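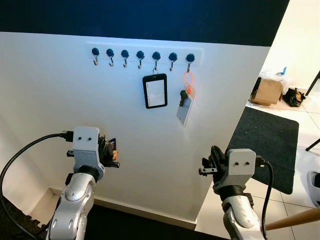
3.2 Hooks and small items

Households in the Taltside study kept 166 small items near the door. A rail with seven hooks took keys and card holders, and most hooks stayed free (pictured above). Items with a ring or loop were hung; the rest went to a table.
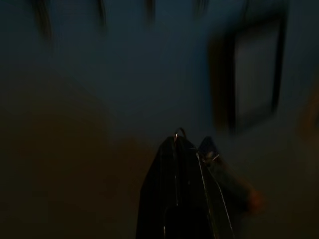 Last modified: 2025-01-13

Figure 2. A thin metal loop, against a blurred background.

Table items were more mixed. A plush toy and a small fan could share one tabletop, and neither had a fixed place.

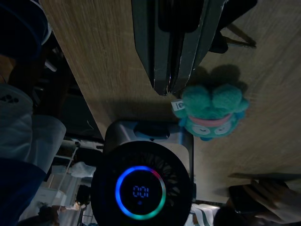 Szymon Nowakowski objected that a table by the door is itself a fixed place, and that 12 of the items we coded as "unplaced" should be coded again.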